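Fastareck Community Help
Workplace and Facilities > Shared Tables and Desks

Keeping a shared white table in usable condition
Posted by Ouellet_Facilities on 5/18/25
1,491 views

Our department recently took over a large white table in an open-plan office. It is used for opening deliveries, sorting stationery and short meetings, and no single team is responsible for it. Two matters require attention. First, gray scuff marks are appearing on the surface, mostly where cartons are set down. Second, cables are being run across the top although the table has a built-in panel for them. We would appreciate guidance on cleaning the surface and on rules that staff will reasonably follow. The table seats four and must remain available for meetings.

Hundard Office Services
Member, 70 replies

We maintain several tables of this type and can offer the following.

Scuffs from cartons are generally surface deposits. Wipe the area with a damp cloth and a small amount of dish soap, then dry it. If the mark remains, a melamine sponge may be used with light pressure, but please test it first on the underside. Abrasive powders should not be used on any white finish - they dull it, and the dull patch then holds dirt.

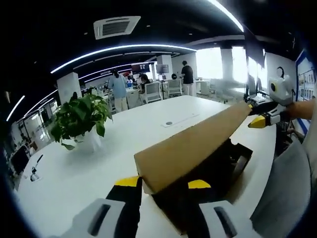
Cartons should be lifted when they are moved and never pushed along the surface. Grit caught under the bottom panel does more harm than the cardboard itself. With a box that has an attached lid, we also ask staff to hold it by the body, as the lid will tear at the fold if it takes the weight. The cable panel in the middle of the tabletop, with its small round gray grommet at one end, should be kept clear so that it can be opened without moving anything. A potted plant in a white pot can stay on the table, well to one side, provided that a saucer is placed under it. Water left beneath a pot will leave a ring.

For the cables, we suggest one power strip fixed under the table, with leads brought up through the grommet only when they are needed. Leads should be put away at the end of the meeting.

Nostier_Admin
Member, 71 replies

A felt mat solved this for us. Put it at one end and require all boxes to be opened there. We did post a notice as well, but it was largely ignored.

Ouellet_Facilities
Original poster

Thank you both. The soap and water removed most of the marks. Two remain near one corner, and we will try the sponge after testing it as advised. A mat has been requested. May we ask whether the felt sheds onto the table, and whether it can be washed?

Nostier_Admin
Member, 71 replies

It sheds a little in the first week. We vacuum ours and have not washed it.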